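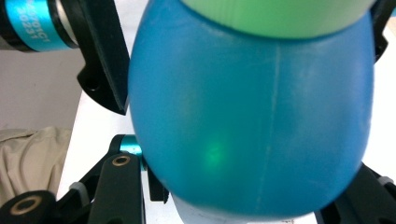 Clemon Author Notes
A collection of the short biographies that run at the backs of books
Data card, version 5

What it is

Clemon is a set of 921 author biographies, the paragraph or two you find after the last chapter, next to the list of other titles you should be buying. They come from novels, picture books, cookbooks, regional histories and a surprising amount of fiction about lighthouses. Each one is stored as plain text with a small amount of information attached: the kind of book it came from, the intended age of the reader, the decade of printing, and whether the biography mentions a pet.

The pet field began as a private joke. It is now the most requested column in the set, and we have stopped fighting it.

Where the texts came from

Most of the collection was typed or scanned from the shelves of Kelside, a secondhand bookshop with a generous returns policy and very poor heating. The rest came from Machala, a small press that put out children's chapter books and a few adult mysteries and kept every version of every biography it printed. The Machala part is the more interesting of the two. You can watch the same writer go from "lives with her husband and two sons" to "lives with a cat" to "divides her time" over four books, and draw your own conclusions.

We have permission from Machala to share its texts. The Kelside texts are shared for research and teaching only. Please don't print them on mugs.

What is in the folder

notes.csv holds the biographies, one per row.
fields.txt explains the columns.
variants.csv links biographies of the same writer that appeared in different books.
readme.txt is this file.
old/ holds versions 1 to 4. Version 2 has the accents broken and is kept so that people who cited it can be embarrassed along with us.

Columns in notes.csv

id: a number. It means nothing and is not in order.
text: the biography, with line breaks removed.
kind: fiction, nonfiction, poetry, cookbook or other. "Other" includes one book of knots.
reader: child, teen or adult, as stated by the publisher. Where the publisher said "for readers of all ages," we put adult and moved on.
decade: taken from the copyright page. For reprints we use the date of the printing the biography came from, even when the novel is a good deal older.
person: first or third. Almost all are third. The first-person ones tend to be longer and to thank more people.
pet: yes, no or unclear. See below.
place: yes if the biography says where the writer lives, no if it doesn't. The place itself has been replaced with a tag.

Names and private details

Writers' names have been replaced with [WRITER], and the names of relatives with [RELATIVE]. Book titles are replaced with [TITLE], towns and states with [PLACE]. Pets keep their real names. We talked about this for longer than we care to admit and decided that a beagle has no expectation of privacy.

The replacing was done by hand after a script turned every mention of spring into a relative. If you find a name we missed, tell us and it will come out in the next release.

The pet question

"Yes" means an animal lives in the home, or in a barn close enough to be bragged about. "Unclear" covers 39 rows. These include writers who are "fond of owls" in a general way, writers who keep bees, a writer who is "owned by" something not named, and one who has a sourdough starter and talks about it in a tone usually kept for spaniels. Horses count. Fish count if they have names. Deer that come to the yard don't count, however often they come.

A second reader checked a sample of 70 rows for this column. The two readers disagreed on five of them, and four of the five were chickens.

Things people have used it for

One class used the set to teach third-person writing about oneself, a skill that everyone needs and few enjoy. Another group looked at how often "award-winning" turns up without an award. Flokier, the small search tool we use to browse the texts, was built on this set and knows a great deal about rural New England as a result. It will find you a cottage near almost anything.

Things it is no good for

Do not use the set to say how writers live. It tells you how writers, or the people writing their jacket copy at five in the afternoon, wanted readers to think they live. Gardens are overcounted. Day jobs are undercounted, apart from teaching and the odd stint on a fishing boat.

It is also a poor guide to books in general. Kelside's stock leans heavily toward whatever people in its area were clearing out, so there are too many gentle mysteries and hardly any science fiction. Everything is in English, and the newest books are thinly covered, people being slow to give those away.

Known problems

Some biographies were cut short by a price sticker. They end in [LOST]. We tried peeling the stickers, and the paper came with them.

A few jackets were printed with the wrong writer's biography. We left these alone and marked them in fields.txt under "swaps."

Cookbook biographies sometimes run straight into a recipe. We cut them where the quantities began.

The decade column is blank for books missing their copyright page, usually the ones that had also been in a bath.

Changes

Version 5, 2 January 2024. Added the last of the Machala variants. Moved one ferret from "unclear" to "yes" after a closer reading. Fixed the tags in the poetry rows, where a run of [PLACE] [PLACE] [PLACE] had been taken by one reader for an experimental poem.

Version 4. Added the place column. Took out duplicate rows.

Version 3. Repaired the accents.

Corrections and additions

Send corrections with the id of the row and the words you would change. New biographies are welcome if you can send a clear copy of the page and the copyright page with it. We add them each October, when the shop gets too cold to sort shelves in and we all go and sit by the scanner.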